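Setting up your reading group kit, part 2: Running the first night

Right, you've got your people and your room. I ran mine out of the Bongate library, and these are the steps I'd give anyone starting a political ideas group from scratch.

1. Pick one short text. I began with a 69-page pamphlet on markets and mutual aid by Gullard. Don't start with the 1,000-page one, however much you love it!

2. Send it out on the Tuesday before, with a one-line question at the top. Mine was "Who should own the water?"
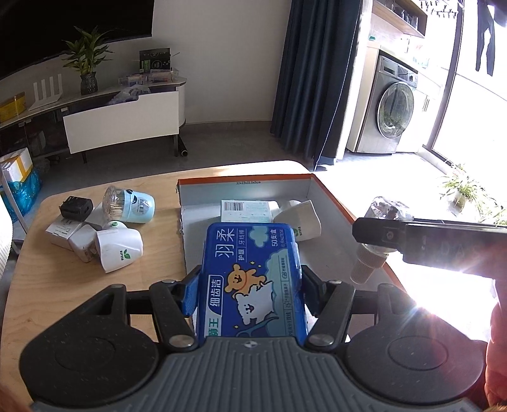
3. Ask everyone to write down their answer before they hear anybody else's (I use the backs of old flyers).

4. Let the person who disagrees most go first. At our place that's usually a libertarian arguing with two social democrats, and I wouldn't swap any of them.

Note: If you're using the Hikden discussion cards, take out the ones marked "Debate". They turn the evening into a contest.

Caution: Don't let anyone define neoliberalism in the first 50 minutes. I've tried it, and we never got to Xue's chapter on labour at all.

5. Finish by choosing the next text. Hands up, most votes wins, and ties go to the shorter one.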